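3.2 Cleaning and residue on painted surfaces

The 6 cabinet doors supplied by Kocsis were washed every week through August with a mild soap solution and wiped dry with a cotton cloth. Two were left unrinsed for comparison. Szűcs and Virág had reported that soap film dulls satin paint, and we kept their dilution.

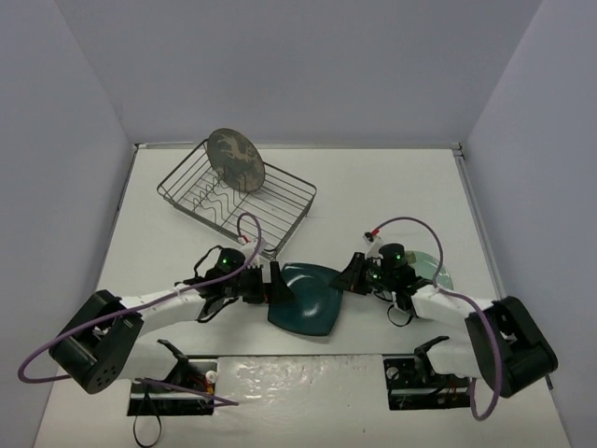

Residue collected mainly where water could sit, along the bottom rail and in the corners of the panel. The same is true of most household surfaces that meet a wet item. A plate leaning upright in a wire rack touches it at few points, and we used narrow supports for the same purpose, standing each door on edge to drain.

Gloss was read at 3 points on each door before and after washing. 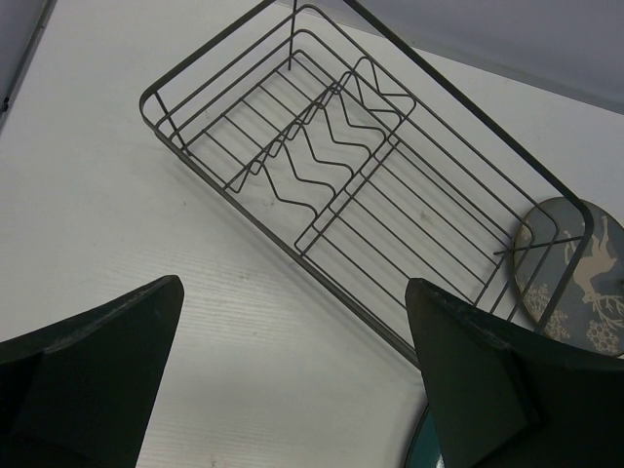

Figure 4. Wire dish rack on a white tabletop.

The unrinsed doors lost gloss at the lower point first. Rinsed doors showed no change we could measure.

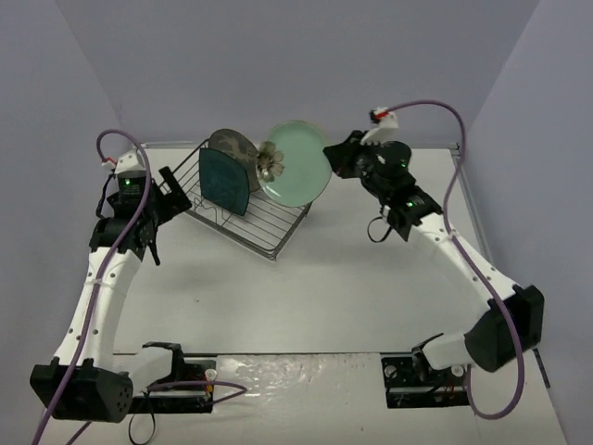
Hinges were checked at the end of the series, and loose screws were tightened before the last reading. Work surfaces near the doors deserve the same care. A white tabletop with a dish rack on it, or with equipment clamped along its near edge, should be cleared before washing so that the cloth reaches the whole surface.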